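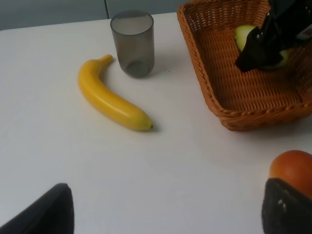

为了一件便宜四十块的风衣,我和比价网站耗了一个月

我需要一件风衣。准确地说,我有一件风衣,它的左边口袋已经漏到了里衬,钥匙每次掉进去,都要从下摆一路捏上来。朋友们的意见一致:换。于是2022年4月的一个晚上,我打开电脑,在搜索框里输入“女式风衣 卡其 中长款”,计划用二十分钟解决问题。

排在最前面的结果没有一家是卖风衣的。它们卖的是“帮你找到风衣”。点进去,是一张由小方格组成的长页,每格一件衣服,下面写着价格、店名和一个按钮,按钮上写着“去看看”。我去看看了。看看的结果是另一张长页,也由小方格组成,也有按钮,不过这回写的是“立即比较”。

我就这样认识了比价网站Betside。它声称为我找到了983件风衣。翻到第三屏,开始出现雨衣;第六屏,出现一把雨伞;再往后是一本讲风的儿童绘本,价格倒是很合理。

方格里的数字从哪儿来

我从前以为比价网站是这样工作的:有一台很聪明的机器,昼夜不停地巡视天下店铺,见到降价就跑回来报信。在这个行当里待过九年的Anum Talpur听完以后,很有礼貌地等了两秒钟,才开始笑。

她给我讲了实际的办法。绝大多数情况下,价格是商家自己送上门的,装在一个叫“商品数据源”的文件里,说白了就是一张很长的表格:名称、颜色、尺码、图片地址、价格、库存。商家把表格放在某个地方,比价网站定时去取。有的商家一小时更新一次,有的一天一次,还有的在上线那天认真填过一回,此后便随缘了。

“所以你看到的最低价,有时候是全网更新最慢的那家的价。”Anum说,“它便宜,是它还没来得及变贵。”

我那件风衣就是这么回事。方格里的价格比别家都漂亮,点过去,漂亮的价格没有了,只剩一行小字,请我留下邮箱,等候到货通知。我留了。通知到今天没来,倒是每周都收到一封关于羊绒袜的信。

取回来的表格还要配对。同一件衣服,甲店叫“经典双排扣风衣”,乙店叫“英伦风显瘦外套春秋新款”,丙店的店主大约那天心情不错,叫它“遇见温柔的自己”。机器要认出这三位是同一件衣服,主要靠商品编码。大牌的编码通常齐全,小店常常空着,或者填一串零。空着的,只能按标题去猜。雨伞和绘本,我想就是这么混进来的。

谁在付钱

网站不收我的钱,这件事本身就值得想一想。

大体上有两种收费方式。一种按点击收:我点一下“去看看”,商家就付一笔小钱,买不买另说。另一种按成交收:我买了,网站从货款里抽几个点。两种方式不一样,页面的脾气也就不一样。靠点击吃饭的,希望我多点几下,所以方格多,按钮大,分类一层套一层;靠成交吃饭的,希望我赶紧下单,于是页面上总有一个倒计时,告诉我优惠还剩四十七分钟。我隔天再去看,还是四十七分钟。

排序也有讲究。默认的那一档一般叫“推荐”或者“综合”,这两个词很宽厚,什么都装得下。Anum建议我进任何一家比价网站,都先去页脚找那行最淡的字。Betside的那行字我找到了,灰色的,印在浅灰色的底上:部分结果的排列可能受到商业合作影响。“部分”是哪部分,“可能”有多可能,都没有下文。

我又试了另外两家。Nerus的页面干净得多,商品少,每件后面标着价格是何时取得的。我很感动,直到发现我看中的那件取得于十一天前。Sengar走的是热闹路线,一进门就送我一张优惠券,要领券得先下载应用,下载完应用得先登录,登录之后券的使用条件显示出来了:限购男鞋。

优惠码考古

说到券,我在这一个月里还养成了一个坏习惯:付款之前,另开一个页面去搜优惠码。

付款页上那个写着“如有优惠码请输入”的空框,实在是很会折磨人。本来我已经心甘情愿准备掏钱了,这个框让我觉得,世上别的人都有一串神秘字母,唯独我没有。于是去搜,一搜就是一整页,每个码旁边都写着“今日已验证”。我有一晚上输了41个,其中能用的有一个,减免的是礼品包装费,而我没有选礼品包装。

Hina Satti的做法比我老练。她开一家很小的网店,卖围巾和帽子,也就是说,她坐在那个空框的另一头。她告诉我,她的店到现在为止一共只发过两种码,一种给老顾客,一种给退过货又回来的人。但优惠码网站上挂在她店名下的码有十几个,她一个都不认得。

“有个码叫‘春天八折’,我看了都想用。”她说。

那些码是干什么的呢?多数是为了让人点一下“复制并前往店铺”。点这一下,浏览器里就留了一个记号。之后我若真的在她店里买了东西,哪怕码是假的,佣金也记到那个网站头上。Hina说她有一个月对账,发现相当一部分佣金付给了在最后三分钟才出现的人。顾客早就挑好了围巾,填好了地址,出门转了一圈,带回来一个中间商。

她后来把那个空框收进了一行要点开才看得见的小字里。来问优惠码的邮件少了一大半,卖出去的围巾没有变少。

便宜的算法

耗到第三周,我开始做笔记。笔记本子原本打算记读书心得,现在第一页写着:甲店便宜,但运费另算;乙店包邮,满额才包;丙店价格最高,退货免费;丁店价格最低,退货寄往外省某仓库,费用自理,需保留原包装,包括那张我一定会第一时间扔掉的硬纸板。

把运费、退货和凑单都算上以后,几家店的差距缩得很小。所谓凑单,是为了省下一笔十二块的运费,去买一双二十九块的袜子。我买了。袜子还行。

还有原价的问题。被横线划掉的那个数字,究竟是谁在什么时候付过的?Vudari是这几家里唯一提供价格走势图的,我把看中的那件放进去,得到一条平得像桌面的线,只在某个大促前一周忽然隆起,大促当天落回原处,旁边配一个红色的“直降”。我把图截下来发给Anum,她回了一个鼓掌的表情,说这个手艺在业内历史悠久。

她倒不觉得比价网站没有用。买冰箱、买相机镜头、买型号写得一清二楚的东西,她自己照样去比,而且常常比得到。麻烦的是衣服。冰箱的高度就是高度,风衣的M码却各有主张。同样写着“卡其”,有的像沙子,有的像芥末。面料一栏写“高级面料”,等于什么也没写。方格里能比的只有价格,剩下的那些,恰好是一件衣服的全部。

她给我的几条建议,我照抄在笔记本第二页:

先在一家店里把款式和尺码定下来,再拿着货号去搜,别拿形容词去搜。

看价格的更新时间。没写时间的,点进店里再信。

把默认排序改成按总价,总价要含运费。有的网站把这个选项藏在“更多筛选”里面。

给自己定个时限。

最后一条我没有做到。

我的风衣

后来我到底还是买了。经过是这样的:那天我出门办事,路过一家店,橱窗里挂着一件卡其色的,进去试,合身,口袋很深,钥匙放进去停在该停的地方。标价263。我掏出手机,手指已经很熟练地点开了Betside,按货号一搜,网上最便宜的一家比店里低四十块,运费十五,五到七天送到。

店员看着我,神情平和,估计一天要看几十个这样的人。

我站在那里算。四十减十五是二十五。这一个月里,我为它花掉的晚上少说有十来个,外加一双袜子、一个我至今没有卸掉的应用,以及对羊绒袜的一种复杂感情。店员问要不要袋子,我说要。

回家以后,我把那些订阅一封一封退掉。Sengar的退订页问我为什么离开,选项有四个,没有一个写着“已经买到了”。我选了“其他”,它很难过,送了我一张券。

到了5月,Betside又来了一封邮件,标题是:您关注的风衣降价了。我没忍住,点了进去。是那把雨伞。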